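Sorting Mixed Parts in Open Bins
Course notes, Storage and Handling of Small Parts, unit 4
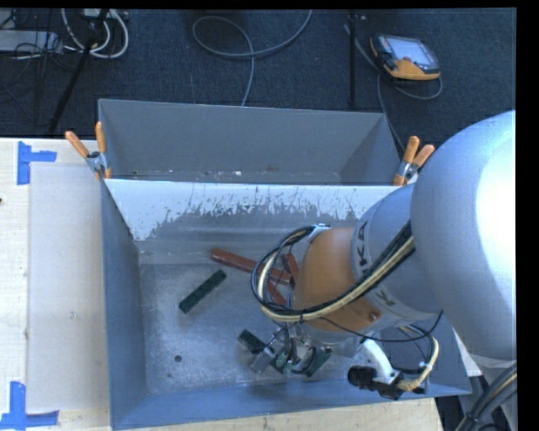 Hawi Adugna asked after the last session why we spend a full unit on bins, when most shops buy whatever is cheapest and it works well enough. Her own shop uses the same deep bins for everything, from blocks to brackets, and the orders go out.

I promised to answer in writing. My short answer is that it works well enough until the parts become mixed. With one kind of part in one bin, the bin has almost no influence on the work. When two kinds share a bin, the depth, the wall and the floor all begin to cost time. This unit treats red and green blocks, the same as in exercise 2, but most of it applies also to caps, clips and short pieces of pipe.

4.1 Scattered or heaped

We say that parts are scattered when most of them touch the floor of the bin. We say that they are heaped when most of them rest on other parts. The two words will appear in the test, so please use them in this meaning.

Scattered parts are easy to tell apart and easy to take, but they use a lot of floor. Heaped parts save floor, and they hide each other. In a heap of two colors you see only the upper layer, and the upper layer says little about what is under it. If the green blocks were poured last, the bin looks green.

At the Porken warehouse, where I worked before teaching, we had a rule that a mixed bin was never filled higher than one hand laid flat. It was not a scientific rule. It came from an old supervisor, and when we measured it in September we found no reason to change it.

4.2 The walls

A block that lies against a wall has one side closed. A block in the corner has two sides closed. These are the last blocks to be taken in nearly every bin, and on a bad day they stay there for weeks under the new ones.

You have three ways to deal with this:

Tilt the bin a little toward the front, so that parts come away from the far wall.
Pull the corner parts to the middle before you refill.
Pour in the middle and let the parts roll out by themselves.

The second is the one I recommend for the classroom. The first needs a stand, and the third depends on the shape of the part. Cubes do not roll, and long blocks roll only in one direction.

Paint is another matter. Painted steel walls get scratched where the parts rub, and with time you have bare metal in some places and paint in others. For strength this makes no difference in a dry room. For sorting by color it makes some difference, as shiny spots take on the color of whatever is near. Students in the Wulora group wrote down a green block as "unclear" only for this reason.

4.3 The floor

A bare metal floor is easy to clean and it does not hold dust the way a rubber mat does. On the other side, parts slide on it. When you take one block, its neighbors move, and a block that was free can end up pressed against the wall.

Holes in the floor of a bin deserve attention. Before you use a bin with a hole, find the smallest part you plan to store and try if it passes. Do this with the part standing on its end also, not only lying flat. For anything that passes, take another bin. I do not like tape over holes — it collects dirt, and small parts stick to the edge of it.

4.4 Order of picking

For mixed colors there are two common orders.

By color: take all the red ones, then all the green ones. The person does not have to decide at each block, but must look over the whole bin twice.

By position: start at one wall and take everything that comes, placing each block in its own tray. The bin is looked over once, but there is a decision at each block.

In exercise 2 every pair received 105 blocks in a mixed bin. By color, the median time was 159 seconds. By position, it was longer for beginners and nearly the same for those who had done it before. Ezequiel Huerta's pair tried a combination, which was to take by position but leave the difficult corner blocks for the end, and their time was the best in the class. I would not conclude too much from one pair.

4.5 When to refill

Do not refill a mixed bin that still has parts in the corners. If you cannot wait, bring the old parts forward first. In the Vusar method the bin is changed completely and the remaining parts are returned to stock. It is cleaner, but you need a second bin for each one in use, and a small shop does not often have the space.

Write the time of the refill on the card, not only the quantity.

4.6 Homework

Choose one open bin or box at your work or at home that holds at least two kinds of parts. Note whether they are scattered or heaped. Take out 10 pieces by color and then 10 by position, and write down which pieces you avoided and where they were lying. One page is enough, and a sketch of the bin seen from the top is welcome.

Please read pages 37 to 44 in the Cervantes workbook before the next session. The table on the last of those pages uses "loose" for what I call scattered.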